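Questions we get about the summer drinks table, answered by the people who set it up every week. If yours isn't covered, ask at the Skovia front desk or leave a note in the box by the door!

## What is the drinks table?

It's the self-serve cold drinks corner at our Skovia get-togethers. Bottles, ice, plates, a tray to carry things on, and a cloth for spills. We started it in April with one borrowed cooler, and people liked it so much that it now has its own shelf in the supply closet.

## Why cover the table with paper?

Because it makes cleanup so much nicer! We roll out dark brown paper, tape it down, and at the end of the night the whole thing comes up in one go. Dark paper hides drips, too. We went through two rolls of white before we learned that.

## And the blue tape?

The tape marks out places. Each thing gets a rectangle, and when you're done with it, you put it back in one. Small kids love this part, and they're stricter about it than we are. Any low-tack tape works. Press it down with the side of your thumb and it should stay put for the evening.

## How much ice should I make?

More than you think. For a small group we freeze about 165 cubes the night before and keep most of them in the freezer. Only one bowl goes out at a time. Swap it after 60 minutes, or sooner if it's a hot day.

## Can I bring my own bottles?

Please do! Plastic only on the table, and stand them up in the wire rack. Wuner and Nigam syrups are always welcome if you want to mix something (the Nigam ginger one is wonderful over ice).

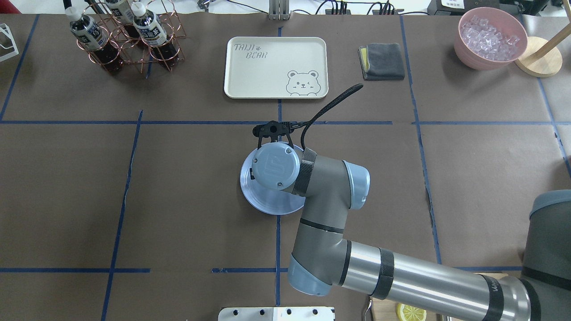 *Page last changed: Sunday, June 25, 2023*

## Where does everything go?

There's some freedom here, but our current layout has the bottle rack at the upper left, the cream tray with the winking bear near the top center, and the pink ice bowl in the top right corner. The gray towel is folded between the tray and the bowl, with the yellow sponge beside it. A light blue plate gets the middle rectangle.

## Is the bear tray for food?

Carry whatever you like on it! The raised rim is great for keeping cups from sliding off. Wipe it by hand afterward, please, and leave it out of the dishwasher.

## Can I borrow the set?

Yes! Sign the Prerunow sheet at the desk and bring everything back clean within 9 days. The paper and tape are yours to use up.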